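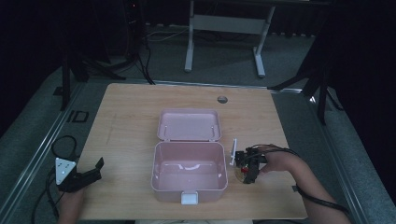

*Lunch box task, both hand-held grippers at the table. The box is open and the main compartment is empty.*

# Hand-held gripper comparison: gallery and notes

Posted 2025-07-02

We spent the first half of the year trying out hand-held grippers for recording two-handed table tasks. The first sessions were in January and the last ones finished shortly before this page went up. This is the gallery page for the lunch box task, with the notes that go with it. The full write-up for the other tasks will be on its own page.

Three sets were compared, listed under the names we use for them in the lab:

- **Clellov** -- the set we already had, used as the baseline
- **Tosex** -- lighter body, stiffer trigger
- **Marti** -- wider opening, longer fingers

All recordings were made with the Cedness logger, version 4. We kept the logger the same for every set so that any difference in the data would come from the grippers.

## The task

The operator starts with the box open on the table, puts the listed items inside, folds the lid over, and presses the latch shut. Then the box is opened again and the items are taken out. One full round counts as one recording.

We picked a lunch box for a few reasons. It is light, so it slides if you push too hard. The latch is small. The lid needs one hand to guide it and the other to hold the base still, and that makes it a fair test of how well the two sides work together.

The pink box in the photo has its latch tab on the near rim, facing the operator. We used that placement for the whole comparison. Turning the box around makes the task a good deal harder, and we left that for later.

## How many recordings

We made 974 recordings in total. Of these, 236 were thrown out. Most of the rejected ones had a tracking dropout on one side, usually when one hand passed in front of the other. The rest were operator mistakes, such as starting before the logger was ready.

Each operator did 10 practice rounds with a set before anything was kept. That was enough for Clellov and Marti. With Tosex, people were still getting faster after practice, so the early Tosex numbers should be read with some care.

## Notes by set

**Clellov.** Steady and predictable. The trigger travel is long, and by the end of a session your index finger knows about it. It had the fewest dropouts of the three. Closing the latch was slow but rarely failed.

**Tosex.** The easiest to hold up for a long time. The stiff trigger was a problem on small parts -- people either closed too little and dropped the item or closed too much and shoved the box. A softer return spring would probably fix most of this. We have one on order.

**Marti.** Best for picking up large items. The long fingers got in the way inside the box, and operators had to tilt their wrists to reach the corners. Some of them disliked this enough to ask for the other sets back.

## Cables

All three sets are wired. Cable handling made more difference than we expected. A cable that pulls on the wrist changes how people move, and you can see it in the recorded paths as a slow drift to one side.

What worked best for us was leaving a loop of slack near the hand and letting the rest follow the forearm. Taping the cable down tight was worse. Coiled cable is fine for short reaches but it tugs at full stretch.

## Marker plates

Check the plates before every session. A plate that has shifted a little still tracks, so the logger gives no warning, and the error only shows up when you compare the two sides. We lost most of a day to this in January. We now do a short check pose at the start of each recording, with both grippers held still over the table.

## What we are keeping

Clellov stays as the main set for now. Tosex will get another try once the new spring is in. Marti goes back on the shelf until we have a task with bigger objects.

The next gallery will cover the towel folding task, using the same table and the same logger settings.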